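Marker cubes and cables on the floor: what is your written rule?
Forum > Data collection > Good practice
Started by tokden_mira

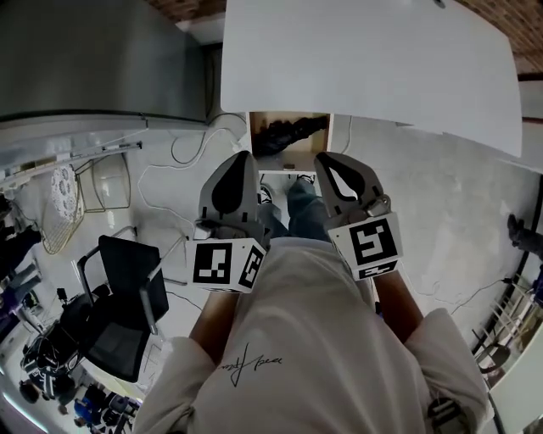 Cabinet task, both grippers up at the open door, view from the head camera.

tokden_mira wrote:
Hello all. I am writing the house rules for our collection room and I would like to compare with other groups before I print them. We record people with two hand-held grippers, with the marker cubes under the fingers. My draft has now 4 rules:

1. Before each recording, both cubes are shown to the head camera with two faces visible, and held still for a moment.
2. The cabinet door is opened fully before the fingers go inside.
3. No cables on the floor in the area where the operator walks or turns.
4. Only the operator is inside the working area while the recording is on.

With rule 3 I have a dispute with my colleagues. They say the cables are behind the person and do no harm. In the picture you see white and dark cables on the tiles, quite tangled, next to the chairs. I say the operator looks at the hands the whole time and does not see the floor. Who is right?

hvy_payload wrote:
You are. Our site rule is simple: if a cable crosses the floor, it is covered or it is moved. We took it from the general workshop rules, there was no need to invent something for robots.

Rule 4 would also be broken in your picture by the way, I see legs in jeans at the left edge and a boot on the right.

tokden_mira wrote:
Yes, I know. For the moment rule 4 is only a draft, and I want to know if other groups really keep it.

Leilani Van Dusen wrote:
We keep it, but only for faces. At Grirkley the rule says that no other person's face may be in the recording without a signed form. Legs and shoes we accept. We went through 594 recordings in August and had to set aside more than I like to say, mostly for people who came close to ask the operator a question.

So my proposal is to split your rule 4 in two. One for safety (who may stand near) and one for consent (who may be seen). If you mix them, people follow the easier half.

hvy_payload wrote:
I don't agree with accepting legs. A person near enough to show legs is near enough to be hit by a door. The cabinet door on the picture is a large one.

Leilani Van Dusen wrote:
It depends on the distance and I can't judge that from one picture. But I agree that the safety half should be written in steps on the floor – a line of tape, for example – and should not be decided from the recording.

c_yazzie wrote:
Cletus Yazzie here, I maintain the rig for the Grimgate people. I want to speak against rule 2. If you always open the door fully before the fingers go in, all your recordings have the same door angle. Then the robot meets a door which is half open and has never seen such a thing. We made this error for 306 recordings and had to record again.

My rule would be: the door angle is written on the task card and it changes from card to card. The operator doesn't choose it.

tokden_mira wrote:
This is a good point, thank you. I wrote rule 2 because one operator knocked a cube on the edge of the door and the print was scratched. But perhaps I should have a rule for checking the cubes instead.

c_yazzie wrote:
Check the cubes at the start of every shift. Scratches, loose corners, fingerprints on the black parts. Check also the screws at the finger. Ours come loose slowly and the offset changes before anybody feels it in the hand. We write it in a paper book, with time and initials.

hvy_payload wrote:
Still no opinion on loose chairs? I would add them to rule 3. A chair with wheels is worse than a cable.

Leilani Van Dusen wrote:
Add them. "Cables, bags and chairs" is what ours says. Marchetti's group has a longer list but I think operators stop to read after the first line.

tokden_mira wrote:
Here is the second draft:

1. Start of shift: check both cubes and the finger screws, write it in the book.
2. Start of recording: two faces of each cube visible, hold still.
3. Door angle as on the task card.
4. Floor: cables, bags and chairs outside the tape.
5. Safety: only the operator inside the tape.
6. Consent: no other face in the recording without a form.

I will ask again about the legs when I have measured the room. For rule 2, how long do you hold still?

c_yazzie wrote:
We count slowly to three. Print it in big letters and hang it at eye height, next to the cabinet.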